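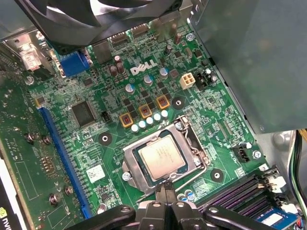

Where we are with the money and the machines

Hi again! I know the form asks for "a narrative update of progress against agreed activities," but you told me on the phone to just write it the way I'd tell it, so I'm taking you at your word. It's 11 March 2026, we're a little past the halfway mark, and the Flarkolthorpe homework room is open and busy most afternoons.

To recap, the grant was for three things: getting the room over the old feed store fit for kids to sit in, putting desktop computers in it, and keeping it open after school until the end of the school year. The first is done, the second is mostly done, and the third is going better than I expected (with one headache, which I'll get to).

The room

You saw it in its sad state, so you'll remember the carpet. The carpet is gone! Under it were floorboards in much nicer shape than we had any right to hope for, and all they needed was a good scrub and two coats of sealer. That saved most of the flooring line, and with your okay I moved the savings over to heating. The old wall heater was making a noise like a goose. The new one is quiet and the kids have stopped doing their math in mittens.

Painting took two weekends longer than planned. I picked a yellow that looked lovely on the card and looked like mustard on four walls, so we did it over in a pale green. That was my mistake and I paid for the first paint myself, so you won't find it in the receipts.

The computers

We went with used desktops instead of new laptops, like we talked about. They came from Devadiga, the surplus place out past the county road, and the whole lot plus monitors and cables cost $942. The budget line was $900, so we're $42 over. I'd like to cover that from what's left in printing, if that's all right with you. A short yes by email is plenty.

We have 17 machines on the tables now. Another 3 are waiting on memory and a power supply, and I'm hoping to have those going in April. They're plain office machines, nothing fancy, but they run a browser and a word processor and that's what homework is these days. The older kids have also discovered a free music program, so there's a lot of bass coming through the floor around five o'clock. The feed store has been very nice about it.

The internet connection is through Clurkon. It dropped out a lot in the first month (always, always when somebody had an essay due at midnight) and I spent more time on hold than I care to remember. They finally replaced the line from the pole and it's been steady ever since.

Afternoons

Monday through Thursday, from the last bell until six. Fridays we gave up on before the holidays. The bus schedule is different that day and the room just sat there with the lights on, so I moved those hours into Thursday, and now there are two grown-ups in the room on the busiest afternoon. Much better.

What I didn't see coming is how many parents stay. They come up the stairs to collect a child and end up at a keyboard doing a job application or renewing their car tags. I haven't turned anybody away, but when the room is full it's a squeeze, and I'd love to talk about one evening a week just for adults. That isn't in the agreement and I'm not asking for money for it yet. I'm only mentioning it so it doesn't come as a surprise when I do.

Snacks are over budget. Teenagers! I've switched from granola bars to popcorn and bananas, which cost a lot less and, going by the trash can, get eaten just the same.

The headache

The sign-in sheets. You asked for attendance by grade, and for the first several weeks we had a clipboard by the door that the kids mostly walked past. What I have from the fall is patchy, and I'd sooner tell you that than make it look neat. After the new year we went over to Distari, the check-in program the library uses, and the records from then on are complete. I'll send the export separately once I work out how to get it into a spreadsheet.

Coming up

The last three machines, shelves for the back wall, a second printer if the first one keeps chewing paper, and a decision about summer. The lease lets us stay through August but the heating and internet money stops in June. Could we set up a call before the end of April? Any morning works for me except Tuesdays, when I'm at the dentist with one kid or another.

Receipts are in the envelope, in date order, with the paint ones taken out.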